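Module 4: Writing for local newspapers and newsletters
Handout 6 — Datelines, captions and short news items
Tutor: Beryl Oakley

Bring this handout to the next two sessions. We will use the exercises at the end in class, so please leave them blank until then.

1. What a short news item is

A short news item, sometimes called a brief or a nib (news in brief), runs from 40 to 160 words. It has one subject. It gives the main fact in the first sentence and stops when the facts run out. Most local papers carry a column of them down the side of a page, and most new reporters start by writing them.

A brief has no room for scene setting. If the council has closed a footbridge, the first sentence says that the footbridge is closed. The reason comes second, the length of the closure third, and the diversion last. If the page is short of space the editor will cut from the bottom, so put nothing there that the reader must have.

2. The first sentence

Keep it under 25 words if you can. Read it aloud. If you have to take a breath in the middle, break it in two.

Weak: Following a meeting held last week at which a number of matters were discussed, it was agreed that the library would open later on certain evenings.
Better: Pania library will stay open until eight o'clock on two evenings a week from the end of the month.

The second version names the place, says what changes and says when. The meeting can go further down, or go altogether.

3. Datelines

A dateline tells the reader where a report was filed and on what day. It stands at the start of the text, on the same line as the first sentence or on a line of its own. The order is place, then date. House styles differ on capitals and on what separates the dateline from the text. In this module we use capitals for the place, a comma, the date, and then a dash when the text runs on.

Three points people get wrong:

The place is where the reporter was, even if the story is about somewhere else. If you wrote a report on a Zatier flood from your desk in Pania, the dateline is Pania.

The date is the day of filing. It can differ from the day of the event and from the day of printing.

Leave out the year unless the paper is an annual or the item is going into an archive.

4. Numbers

Spell out one to nine and use figures from 10 upwards. Do not open a sentence with a figure. We write four-figure numbers without a comma, so 2525 and not 2,525. Some papers do the reverse. Follow whichever style sheet you are given, and follow it all the way through.

Check that numbers in the same item agree. Last term a student wrote that 161 people had signed a petition, of whom 56 lived in the village and the remaining 115 outside it. The sum is wrong, and a reader will write in.

5. Names

Give the full name first, then the surname alone. Ask people how they spell it, even when it sounds simple. Keep accents: Phúc Mai is not Phuc Mai. Job titles go after the name and in lower case.

6. Worked piece

Read the item below once for sense, then again with a pencil. It was written by Haoran Peng for last year's class newsletter and has been lightly cut.

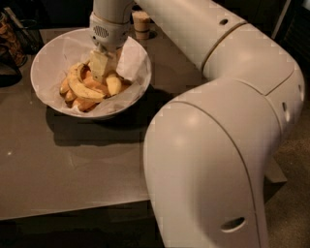

PANIA, 6th March — Allotment holders at Clastance Road have been told that their rents will not rise this year.

The parish council had planned to add £4 to the charge for a full plot. Lalit Grewal, clerk to the council, said the money was no longer needed after repairs to the water main came in £910 under budget.

The site has 56 plots. Ghada Smadi, who speaks for the plot holders, said the decision was welcome but that the lower gate still needed mending. The council will look at the gate at its next meeting.

Comments on the piece: the first sentence does its job. The reason arrives in the second paragraph, in reported speech, with the speaker's post given once. The gate is a second subject, and an editor short of space would lose it without harm. "Was welcome" is flat; a direct quotation would be stronger here if there was one in the notebook.

7. Exercises

a. Cut the worked piece to 45 words. Keep the dateline.

b. Write a dateline for a report filed from Zheng on the last day of March about an event in Zatier the evening before.

c. Rewrite as two sentences: "The bus company, which has run the service for many years, has said that owing to roadworks the number 9 will not call at the hospital until further notice, though the number 12 will."

Reading for next time: handout 7, on court reports, sections 1 to 3 only.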